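Gudier: Datensatz und Auswertung zur Griffvorhersage aus der Handgelenkkamera

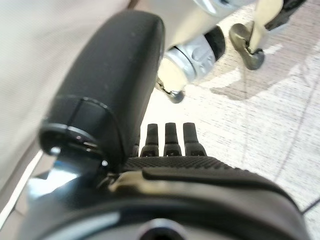
Gudier untersucht, ob sich ein bevorstehender Griffverlust allein aus den Bildern einer Kamera am Handgelenk vorhersagen lässt, ohne Kraft- oder Taktilsensoren in den Fingern. Der Datensatz enthält 511 Episoden mit einer mehrfingrigen Hand sowie den Code für Training und Auswertung. Die Kamera sitzt so nah an der Hand, dass ein großer Teil des Bildes dauerhaft von der eigenen Hardware belegt ist: Das Handgelenkgehäuse füllt den unteren Bereich, der Daumen steht diagonal vor dem Hintergrund, und für die Umgebung bleiben vor allem der obere und der rechte Rand. Frühere Verfahren maskieren diese Bereiche. Wir lassen sie stehen und nutzen die Lage von Daumen und Fingern zueinander als Eingangssignal. Auch die feine Rautenstruktur der Handfläche dient als Merkmal, denn ihre Verdeckung zeigt an, wie weit ein Objekt in der Hand liegt.

Inhalt des Repositorys

episodes/ Bildfolgen und Gelenkwinkel, eine Datei pro Episode
labels/ Zeitpunkt des Griffverlusts, falls vorhanden
splits/ Aufteilung in Training, Validierung und Test
canness/ Modellcode und Konfigurationen
tools/ Skripte zum Konvertieren und Sichten

Aufnahme

Alle Episoden stammen aus dem Labor in Standevstead. Die Hand wurde ferngesteuert, die Objekte kamen aus einem festen Satz von Haushaltsgegenständen. Bilder und Gelenkwinkel liegen mit 10 Hz vor. Die Zeitstempel beider Ströme sind bereits angeglichen, Rohzeitstempel werden nicht mitgeliefert. Zwischen den Episoden wurde die Beleuchtung verändert, die Kameraposition blieb gleich.

Annotation

Jede Episode wurde von 2 Personen unabhängig gesichtet. Als Griffverlust gilt der erste Zeitpunkt, an dem sich das Objekt ohne Bewegung der Finger relativ zur Handfläche verschiebt. Bei abweichenden Angaben wurde der frühere Zeitpunkt übernommen. Episoden ohne Kontakt zum Objekt sind mit no_contact markiert und gehen nicht in die Auswertung ein.

Modell

Canness ist ein kleines Faltungsnetz mit einem zeitlichen Modul über 5 Bilder. Als Vergleich dient Chisholm, ein Modell gleicher Größe, das die Hand im Bild maskiert und nur die Umgebung sieht. Beide werden mit denselben Einstellungen trainiert.

Ergebnis

Auf dem Testteil erkennt Canness den Griffverlust früher als Chisholm. Der Abstand ist bei flachen Objekten am deutlichsten und bei weichen Objekten gering. Bei Gegenlicht verlieren beide Modelle, weil sich die dunklen Finger kaum noch voneinander trennen lassen. Die vollständigen Tabellen liegen unter canness/results.

Einschränkungen

Die Daten zeigen nur eine Bauform der Hand. Eine Übertragung auf andere Hände oder andere Kamerapositionen wurde nicht geprüft. Schon ein leicht verdrehter Kamerahalter verschlechtert die Vorhersage, vor eigenen Versuchen sollte deshalb tools/check_pose ausgeführt werden. Für sicherheitsrelevante Anwendungen ist das Modell nicht vorgesehen.

Änderungen

April: Fehlerhafte Gelenkwinkel korrigiert, Aufteilung unverändert. Wer mit der älteren Fassung trainiert hat, sollte labels/ und episodes/ gemeinsam neu laden.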